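June, notebook entry, after lunch

Picking this up again after a bit of a gap, with apologies to whoever reads these pages to find out where the good calipers went (second drawer, under the felt). The subject is still the colored blocks and how we store and handle them, which sounds like a small thing until you have spent most of a morning hunting for one under a radiator.

Rónán Conneely came by at 10 with the new lot of stain from Pastex and a bag of pastries, and we got talking about the colors before we got any work done. The green is darker than what we had before, and I like it a great deal. It reads almost black when the overhead lights are off and then wakes up nicely near the window. The red is more of a brick brown, and Rónán thinks we should have gone one step brighter. He may be right. I told him I'd live with it for a month and then decide, and he wrote that down on the back of the delivery slip, so I suppose I'm bound by it now.

For the record, the finish on this set went on in 4 thin coats, with a light rub of 300 paper in between. I tried to hurry the last one and got a sticky corner on one of the reds, which I had to take back and do over. Note to self, and to anyone tempted: leave them overnight. The Kidlow rack by the back door is fine for drying as long as the door stays shut, but every time someone goes out to the yard a little grit blows in and settles right where you don't want it.

Now, the bin. I went back and forth on this. Coughlan sent us a price for a lined tray with dividers, very handsome, and I was close to ordering it. But then each block has its own slot and you lose the thing I like best, which is that you can tip a set in and see how they fall. The old metal one has plenty of room for three of each color, it sits steady on the table, and it has already had all the scratches it is going to mind having. I did wash it out with warm water and a drop of dish soap before using it, and went at the brown patch on the back wall with a scouring pad for longer than I care to admit. The patch stayed where it was.

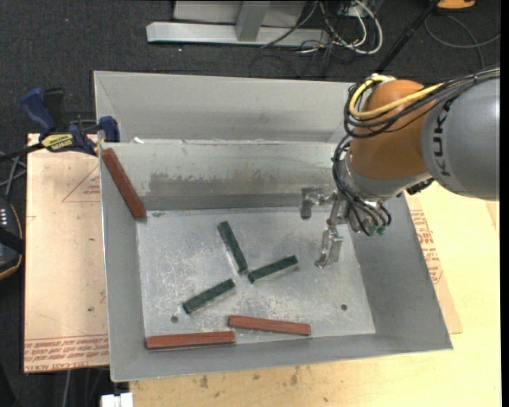 The blocks do like to lean, I've noticed. With a long block and an upright wall you nearly always get one propped up on its end, and I worry a little about the finish at the corners, where all the weight goes. I looked over a couple of the older ones under the lamp and found the edges slightly rounded, with the bare material just starting to show on one. Nothing to fuss over yet, but I'd like to keep an eye on it, and I've started a page at the back of this book with a line for each block so we can write down dings as they turn up. Please do use it, even for little ones. A pencil is tied to the spine (it has been tied there twice already).

Rónán's idea was to put a sheet of cork on the bottom to soften things. I can see the sense in it, though I'd miss the sound – there is a lovely clatter when a block goes down on bare metal, and you can tell from across the room whether it landed flat or on an edge. We might try it with an offcut first, loose, no glue, and see whether it slides about. There's a roll of the Rinerix cork on top of the tall cabinet, behind the paint trays, if it hasn't dried out and gone crumbly.

Still to do, in no real order. Put a second coat of wax on the spare greens. Find a lid, or at least a cloth, to keep the dust off overnight. Write back to Coughlan and thank them kindly for the price, and ask whether they would sell the tray without the dividers. Sweep under the table, where I'm fairly sure there is a dropped washer from last time.

Packed up at 4 with the kettle still warm. Two of the pastries are left in the tin by the sink for whoever is in first tomorrow.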